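**Storage of sugar and milk at a shared drinks station**
Posted by Ladi Bako in Workplace & Facilities

Our office at Vavholm maintains a self-service drinks station for staff and visitors. I have been asked to prepare written guidance on dry goods and milk, and would appreciate advice on containers, labeling, and how long opened milk may be kept. The sugar hardens within a week in humid weather. 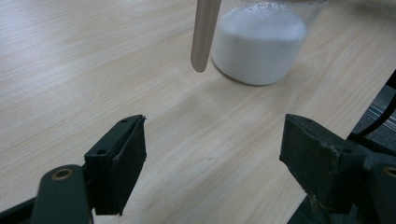

The station has no refrigerator of its own. The nearest one is in the staff kitchen, one floor down.

**Fedir Bondarchuk**

Sugar should be kept in a container with a tight-fitting lid, away from the kettle. Steam is the usual cause of hardening. Do not add new sugar on top of old; empty the container, wash it, and dry it fully before refilling. Salt should never be stored in a matching container.

With regard to milk, please write the time of opening on the carton. Under our procedure at Tamosel, milk may remain out for no more than 2 hours in total, and anything past that limit is discarded.

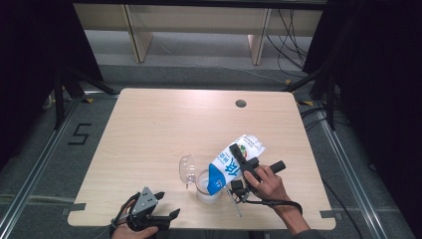 Opened cartons are returned to the refrigerator between the morning and afternoon breaks. They are kept on a shelf, as the door is warmer. We discard them after 3 days regardless of the printed date.

**Jerome Rivera**

Individual packets. We ordered a box in June and have had no complaints regarding the sugar. Milk remains a problem.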